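The second life of a pair of shoes

Kondcombe has had a shoe repairer on Mill Lane for longer than it has had street lighting. The present one is Aleksi Harju, who took over the shop in 2006 after nine years at the bench with the previous owner. The window has a row of lasts in it, a card of laces, and a sign giving the opening hours in two kinds of handwriting. Inside there is room for three customers if one of them stands sideways.

On the morning I visit, eleven pairs are waiting on the shelf behind the counter. Each has a paper ticket tied through an eyelet or round a strap, with a surname and a few words in pencil. "Heels." "Heels and stitch." "See me."

"See me means I have to give them bad news," says Harju.

The bad news is usually that a shoe can't be repaired, or that it can be but the repair will cost more than the owner paid for it. Most shoes sold today have soles that are glued on or moulded directly to the upper. When the sole of a moulded shoe wears through, there is often nothing to take off and nothing to fix a new one to. Harju will sometimes grind the bottom flat and stick on a thin rubber half sole, which may last a winter. He doesn't promise more than that.

A welted shoe is another matter. The upper is stitched to a strip of leather called the welt, and the sole is stitched to the welt. The worn sole can be cut away and a new one sewn on without disturbing the rest. A good pair can go through this several times. Harju has a customer whose black Oxfords have been resoled six times, and the uppers still have years in them.

What wears out

People bring shoes in too late. This is the complaint of every repairer I spoke to for this article, and they made it in nearly the same words.

The heel goes first. It is built up in layers, and the lowest one, the top piece, is meant to be replaced. It is a cheap job done in a few minutes. If the owner carries on walking after it has worn away, the layers above begin to go too, always more on one side than the other. The shoe tips. The foot rolls outwards to follow it, the stiffener at the back of the shoe bends, and a small repair has become a large one.

"Stand them on a table and look at them from behind," says Jovita Serrano, who runs a repair counter in the covered market at Zistalgate. "If the heel is down to the next layer, come that week. Don't come at Christmas."

She trained as a saddler and came to shoes by way of handbags. Half her work is still bags and belts. The market is cold, and she works in a quilted waistcoat and two jumpers from October until Easter. Behind her is a finishing machine she bought second-hand for £1,410, with the brushes and sanding bands all on one long shaft. A new one would have cost several times that. She reckons it paid for itself in its first year, although she spent two weekends trying to get the dust extraction to work and eventually paid a man to do it.

After heels come soles. A leather sole should be pressed with the thumb in the middle of the tread. If it gives, it is thin. Waiting until there is a hole means that water and grit have been getting at the insole and the cork underneath, and both may have to be replaced.

Then there are linings, which tear at the back of the heel when people push their feet in without undoing the laces. Serrano patches these with a crescent of soft leather, glued and stitched. She sells shoehorns from a jar on the counter and says she would give them away if she thought they would be used.

The cost of doing it properly

Resoling a welted pair in leather costs between £60 and £95 at the shops I visited, and more if they go back to the maker. That is enough to make many people stop and think, and some of them walk away. Kwok-wai Yip, who mends shoes from a converted garage at Talberg, keeps a notebook of every job he has ever quoted for. Last year he gave 1,105 quotes, and a little under a third of the owners decided against.

"I don't try to persuade them," he says. "If you paid £40 for the shoes and I'm asking £70, you can do the sum yourself."

He does try to explain what they are comparing, though. A £40 pair worn daily might last a year. A £200 pair, resoled every two or three years, might last fifteen. The difficulty is that somebody has to have the £200 to begin with. Yip is blunt about this. Many of his customers found their good shoes in charity shops, where a welted pair can sit among the trainers at £12 with nothing to mark it out. He tells people to turn shoes over and look for a line of stitching round the edge of the sole, and then to look inside for a matching insole that has not crumbled. Stitching alone proves little, as some makers press a false row into the rubber for show.

Shoes that have belonged to somebody else have already creased to another foot. Yip thinks this matters less than people fear, provided the size is right and the heel cup is still firm. He won't stretch a shoe by more than half a size, whatever the customer says.

Looking after them at home

The repairers differ on polish. Harju likes a wax, put on thinly and left for ten minutes before brushing. Serrano prefers cream, and thinks most people use too much wax and never strip it off, so that it builds up in the creases and cracks. Yip uses whatever is open. All three agree on rest. Leather takes in moisture from the foot and needs a day to let it go, so two pairs worn in turn will last longer than the same two pairs worn one after the other until each gives out.

Wet shoes should be stuffed with newspaper and kept away from radiators. The paper wants changing after an hour or so, then again before bed. Heat dries leather from the outside, and it shrinks and splits across the toes. Serrano can tell a radiator shoe from across the market.

Storage comes up less often, and they all have opinions about it once asked. A shoe kept in its box in a damp cupboard will grow mould. A shoe kicked into a heap by the front door gets scuffed by the others on top of it. An open rack is the cheapest answer, with enough height between the levels that nothing has to be squashed in.
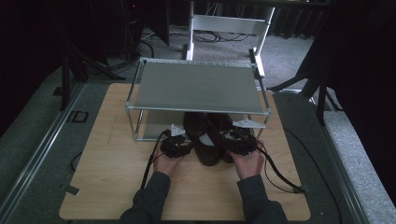

Brown leather lace-ups on the lower level of a small two-tier rack.

Shoe trees are worth having for the pair you care about most. Plain cedar ones take up some of the damp and hold the toes flat while the leather dries. They should go in as soon as the shoes come off, when the leather is still warm and soft. Varnished trees keep the shape but do nothing for the damp, and cost more.

Who will do it next

Harju is 58 and has no apprentice. He had one, Paora McKinnon, who stayed for three years and now makes walking boots to order in a workshop above a bakery in Carhuamaca Street, on the other side of town. McKinnon comes back on Saturdays when the shop is busy. He says that he learned more from taking old shoes apart than he has from making new ones.

"You see what the last person did when they thought it would stay covered up," he says. "Cardboard, sometimes. Bits of an old belt."

There are short courses now, mostly full, and mostly attended by people who want to make one pair for themselves. Aroha Mudgway teaches one of them each September and would like to run a longer course on repair alone. She has the benches and the machines. What she can't offer is a wage, and a person needs two years of steady practice before they are quick enough to earn a living at it. She has asked local shops to share the cost of a trainee between them. Two have agreed so far, and Harju is one.

By the time I leave Mill Lane, one of the "See me" tickets has been dealt with. The owner of a pair of tan ankle boots has been told that the soles are moulded and the left one is cracked right through. She asks if he will try anyway. Harju turns the boot over, bends it, and says he can have them ready on Thursday, and that she should keep them out of puddles.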